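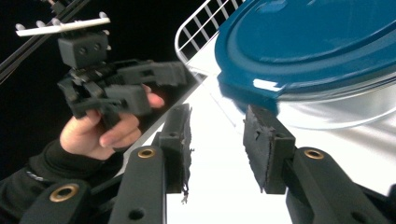 8월에 흰 상판 쪽 배치를 한 번 바꿨고, 그 뒤로 계속 같은 배치로 쓰고 있다. 바뀐 것은 식기 건조대의 방향과 밀폐용기를 말리는 순서, 그리고 뚜껑 보관 위치다. 나중에 또 바꿀 때 참고하려고 치수와 이유를 적어 둔다.

## 건조대

흰색 와이어 건조대를 쓴다. 가느다란 살이 나란히 서 있는 흔한 구조다. 살 사이 간격이 일정해서 접시를 세우기는 좋은데, 밀폐용기처럼 벽이 높고 바닥이 넓은 물건에는 맞지 않는다. 용기를 살 사이에 끼우면 한쪽 모서리만 걸리고, 엎어서 올리면 테두리가 살 위에 얹혀 조금만 건드려도 미끄러진다.

건조대를 놓는 자리의 안쪽 폭은 439 mm다. 왼쪽은 벽이고 오른쪽은 가스레인지 쪽으로 이어지는 턱이다. 전에는 건조대의 긴 변을 벽과 직각으로 두었는데, 그러면 앞쪽으로 튀어나온 부분이 상판의 작업 면적을 먹는다. 지금은 긴 변을 뒷벽과 나란히 붙였다. 좌우로 손가락 하나 들어갈 틈이 남고, 그 틈으로 행주를 밀어 넣어 닦을 수 있다.

방향을 돌리면서 생긴 문제는 배수다. 건조대 밑의 물받이는 한쪽으로 기울어 있고 낮은 쪽 모서리에 홈이 있다. 예전 방향에서는 홈이 싱크볼을 향했다. 지금 방향에서는 홈이 뒷벽 구석을 향한다. 물받이를 180도 돌려 봤지만 이번에는 홈이 앞으로 와서 상판에 물이 흘렀다. 결국 물받이를 빼고 얇은 흡수 매트를 깔았다. 매트는 저녁 설거지가 끝나면 수전에 걸어 둔다. 물받이는 싱크대 아래 칸에 넣어 두었고 버리지는 않았다.

와이어 건조대의 코팅은 살과 살이 만나는 용접점부터 벗겨진다. 전에 쓰던 것도 그랬다. 벗겨진 자리에 물이 고이면 갈색 점이 생기고, 점이 생긴 뒤에는 닦아도 며칠 안에 다시 올라온다. 그래서 주말에 한 번은 건조대를 비우고 용접점 쪽을 마른 천으로 훑는다. 수세미의 거친 면은 쓰지 않는다.

## 밀폐용기

뚜껑이 파란 플라스틱 용기를 상판에 제일 자주 꺼내 놓는다. 반찬을 덜어 두거나 씻은 채소를 담는 용도다. 같은 칸에 Durkmont의 네모난 용기와 Hosoda의 유리 용기가 섞여 있다. 세 종류의 뚜껑은 서로 맞지 않는다. 크기가 비슷해 보여도 테두리 곡률이 달라서 한쪽을 누르면 반대쪽이 들린다.

종류별로 써 보고 느낀 점은 이렇다.

- **파란 뚜껑 용기**: 가볍고 한 손으로 옮기기 쉽다. 토마토소스를 하룻밤 이상 넣지 않는다. 한 번 물이 들면 베이킹소다로는 다 빠지지 않았다.
- **Durkmont 네모 용기**: 쌓기에 제일 좋다. 네 변의 날개를 눌러 잠그는 방식이라 날개 안쪽 경첩에 물이 오래 남는다.
- **Hosoda 유리 용기**: 냄새가 배지 않는다. 무거워서 높은 선반에는 두지 않는다. 200 mL짜리는 소스용으로만 쓴다.
- **Danham 원형 통**: 육수를 얼릴 때 쓴다. 냉동실에서는 원형이 자리를 많이 차지하므로 더 사지 않을 생각이다.

용기를 하나로 통일하라는 조언을 Anneli Vainio에게서 들었다. 맞는 말이지만 지금 있는 것을 버리면서까지 할 일은 아니라고 본다. 깨지거나 뚜껑이 변형된 것부터 빼고, 빈자리를 Durkmont로 채우는 중이다.

## 말리는 순서

배치를 바꾼 원래 이유가 이쪽이다. 몸통은 금방 마르는데 뚜껑이 안 말라서, 덜 마른 뚜껑을 닫아 넣었다가 다음에 열었을 때 냄새가 나는 일이 반복되었다. 플라스틱은 도자기나 유리보다 설거지 뒤에 온기를 덜 머금고 있고 표면에 물방울이 맺힌 채로 남는다. 뜨거운 물로 헹구면 유리 용기는 거의 저절로 마르지만 플라스틱 용기는 그렇지 않다.

지금 순서는 다음과 같다.

1. 뚜껑을 먼저 씻는다. 패킹이 빠지는 것은 빼서 따로 헹군다.
2. 뚜껑을 건조대의 살 사이에 세로로 끼운다. 안쪽 면이 모두 같은 방향을 보게 한다.
3. 몸통을 씻어 매트 위에 비스듬히 엎는다. 한쪽 테두리를 건조대 다리에 기대면 안쪽으로 공기가 들어간다.
4. 접시와 그릇을 마지막에 씻어 남은 살에 꽂는다.
5. 패킹은 건조대 위에 두지 않고 마른 행주 위에 펼친다.

2번이 핵심이다. 와이어 건조대의 좁은 살 간격은 용기 몸통에는 불편하지만 뚜껑에는 딱 맞는다. 뚜껑을 눕혀 두면 테두리 홈에 물이 고이고, 세워 두면 아래쪽 한 점으로 모여 떨어진다. 안쪽 면을 같은 방향으로 두는 것은 서로 맞닿지 않게 하려는 것이다. 마주 보게 꽂으면 붙어 버려서 그 사이가 마르지 않는다.

3번은 여러 가지를 시도했다. 완전히 엎으면 안쪽에 습기가 갇힌다. 바로 놓으면 바닥에 물이 남는다. 옆으로 세우면 쓰러진다. 비스듬히 기대는 방법이 제일 낫고, 높은 용기일수록 효과가 크다. 얕은 용기는 어느 쪽이든 차이가 별로 없었다.

패킹은 분실이 문제다. 한 번은 배수구 거름망에서 찾았고, 한 번은 끝내 못 찾았다. 그 용기는 지금 뚜껑 없이 감자 껍질 받는 통으로 쓴다. 패킹을 끼울 때는 납작한 면이 뚜껑 쪽인지 확인해야 한다. 뒤집어 끼워도 닫히기는 하는데 기울이면 샌다.

## 뚜껑 보관

몸통은 크기 순서로 포개고 뚜껑은 따로 세워 둔다. 뚜껑을 닫아 보관하면 찾기는 쉽지만 부피가 몇 배가 되고, 덜 마른 채 닫을 위험이 다시 생긴다. 서랍 안에 Tirholm의 칸막이를 넣어 뚜껑을 세로로 꽂는다. 칸은 4개로 나눴다. 파란 뚜껑, Durkmont, Hosoda, 그리고 짝을 모르는 것.

마지막 칸이 필요한지에 대해서는 의견이 갈린다. Merja Kinnunen은 짝 없는 뚜껑은 발견한 날 버린다고 한다. 나는 한 달 두었다가 버린다. 실제로 그 칸에서 짝을 찾은 적이 두 번 있었고, 둘 다 냉동실에 있던 용기의 뚜껑이었다. 냉동실까지 확인하지 않고 버리면 나중에 몸통이 남는다.

칸막이는 처음에 높이가 맞지 않았다. 서랍의 안쪽 높이가 73 mm여서 기본 상태로는 윗부분이 걸렸다. 칸막이 윗변을 톱으로 잘라내고 사포로 다듬었다. 자른 면이 거칠면 뚜껑 테두리에 흠집이 나고, 흠집 난 테두리는 밀폐가 잘 안 된다. 큰 뚜껑은 그래도 서지 않아서 약간 뒤로 눕혀 꽂는다. 깊은 서랍이 있다면 그쪽을 쓰는 편이 낫겠지만 우리 집 깊은 서랍에는 냄비가 있다.

라벨은 붙이지 않았다. 마스킹 테이프에 크기를 써서 붙여 본 적이 있는데, 설거지할 때마다 가장자리가 일어나고 접착제가 남았다. 유성펜으로 바닥에 쓰는 방법은 유리 용기에서는 문질러져 지워졌다. 지금은 뚜껑 색과 모양만으로 구분하고 있고 그 정도로 충분하다.

## 상판

상판이 희면 물 자국은 잘 안 보이고 음식 자국은 바로 보인다. 강황과 김칫국물이 제일 빨리 든다. 흘린 즉시 닦으면 남지 않는다. 하룻밤 지난 김칫국물 자국은 주방 세제로 지워지지 않아서, 베이킹소다를 물에 되직하게 개어 올려 두었다가 닦았다. 거의 없어졌고 각도를 바꿔 보면 조금 보인다.

건조대 다리가 닿는 자리에는 얇은 실리콘 패드를 붙였다. 와이어 끝의 고무 캡이 하나 빠져 있었는데, 그 상태로 건조대를 밀었더니 상판에 짧은 선이 생겼다. 이 선은 지워지지 않는다. 고무 캡은 철물점에서 낱개로 살 수 있다. 바깥지름이 아니라 와이어 굵기를 재서 가야 한다. 나는 바깥지름을 재서 갔다가 한 번 더 다녀왔다.

용기를 상판 위에서 정리할 때는 건조대 앞에 빈자리를 먼저 만든다. 채소를 씻어 담는 경우라면 물기를 뺀 채반을 왼쪽에, 용기를 오른쪽에 두고 뚜껑은 용기에 걸쳐 둔다. 뚜껑을 멀리 두면 다른 것과 섞인다. 뻔한 이야기지만 섞인 뚜껑을 다시 찾는 데 드는 시간이 담는 시간보다 길었던 날이 있다.

## 남은 문제

- 흡수 매트가 여름에는 하루로 마르지 않는다. 두 장을 번갈아 쓰고 있는데 같은 치수를 더 구하지 못해 한 장은 크기가 맞지 않는다.
- Durkmont 뚜껑의 날개 경첩은 세워 말려도 물이 남는다. 꺼내기 전에 한 번 털어야 한다. Heikki Halonen은 면봉을 쓴다고 하는데 매일 할 수 있는 방법은 아니다.
- 수저통 자리가 없다. 건조대 옆에 걸던 것을 방향을 바꾸면서 뗐고, 지금은 컵에 꽂아 둔다. 컵 바닥에 물이 고인다.
- 건조대 뒤쪽 벽의 실리콘 줄눈에 곰팡이가 생기는지 지켜봐야 한다. 뒷벽에 붙여 놓은 뒤로 그쪽 통풍이 나빠졌다.

수저통은 금요일에 철물점에 가는 김에 벽에 거는 형태를 찾아볼 생각이다. 바닥에 구멍이 있고 분리해서 씻을 수 있으면 재질은 상관없다. 구멍이 옆면에만 있는 것은 사지 않는다.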